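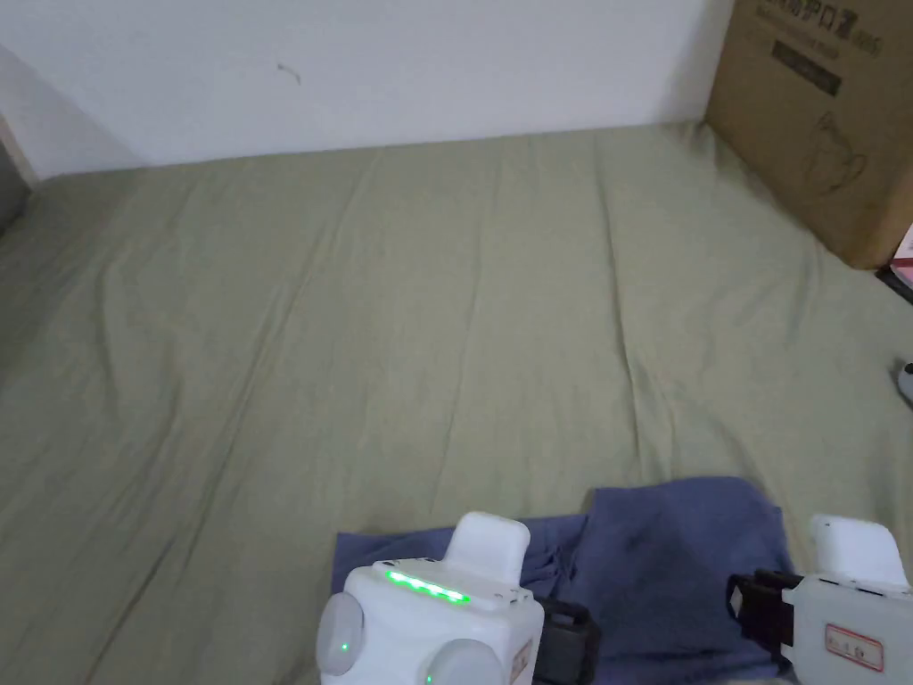

4.2 Washing and drying of bed linen and everyday clothing

The diaries show a clear split between how often households washed bed linen and how often they washed everyday clothing. Of the 300 households that kept a diary for the full study period, most washed T-shirts and underwear after a single day of wear. Sheets were changed far less often, and the gap between changes was longer in the winter months than in the summer ones. Households in Padis and Prallora gave similar answers on this point, although the two towns differ in housing type and in access to outdoor drying space.

Drying method followed the building more than the season. In Padis, where most of the sample lived in apartments without a balcony, laundry was dried on indoor racks or in a shared dryer. In Prallora, outdoor lines were common and were used from April to October. Diary entries from January mention racks placed in bedrooms and hallways, often overnight. Several respondents wrote that sheets were hard to dry indoors at all, as a full-size sheet covers a rack and leaves no room for other items. This was the reason most often given for putting off a change of linen.

We also asked where clean laundry was sorted and folded. The bed was the most frequent answer in both towns, ahead of the kitchen table and the sofa. Respondents described it as the only clear flat surface of a useful size. The answer matters for the linen results, as a bed that is used for sorting tends to be made first, and some diaries record a fresh sheet on the same day as a large load of clothing. We treated these as one laundry event when the entries fell within 12 hours of each other, and as two events otherwise. Ironing was rare. Creases in shirts (Figure 3) were mentioned mainly by respondents who dried indoors — usually with the remark that the shirt would be worn anyway.

Water use was estimated from machine type and program, following the method set out in Section 3. Households that owned a Ruchti or Junine machine could read the program length from the display and copied it into the diary. For other machines we used the mean value for the load size reported. Nine households were left out of the water estimates because their entries did not name a program. They remain in the counts of wash frequency.

Figure 3. Blue T-shirt spread on a bed, with creases and a folded-over part. 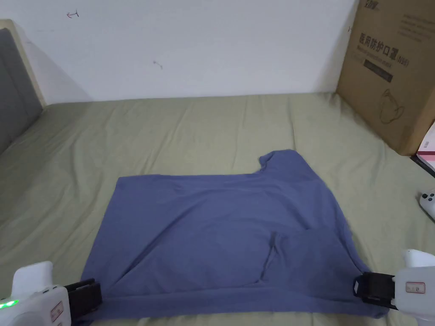 Did households that washed sheets less often use less water overall?

The difference was small. Sheets made up a minor share of all loads, and households that changed them less often tended to run more small loads of clothing. Load size had a stronger effect on total water use than the interval between sheet changes, and this held in both towns. Among households that dried outdoors, full loads were more common in summer — several diaries mention waiting for a dry day and then washing everything at once. The effect of shared dryers is taken up in Section 4.3.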